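Against the Tidy Episode
Philomena Atinga, 2020-06-06

Most demonstration sets are cleaned too early. At Collatstead we threw out every episode with a pause or a second attempt at a grasp, and kept 173. The policy trained on them did well until its first miss. After that it had nothing to copy.

Simulation makes the habit worse. A reset costs a keystroke, so the operator restarts at the first slip, and the log fills with two-arm runs in which every approach is direct.

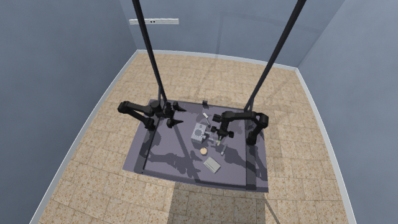
How many failed attempts should stay in a training set? Enough that each common error appears with its recovery; in our case 12 episodes per error type was a workable floor.

Dezső Bárány disagrees. His view is that hesitation in the data becomes hesitation in the policy, and he has plots from Trodaren to support it. I accept the plots. His operators paused for lack of depth cues, and those pauses carried no information about the task. A regrasp does carry it.

My proposal is modest. Label the slips, keep them, and let the sampler set their weight. Almost 20 percent is where I would start. Storage is cheap, and a deleted episode can't be relabeled in July.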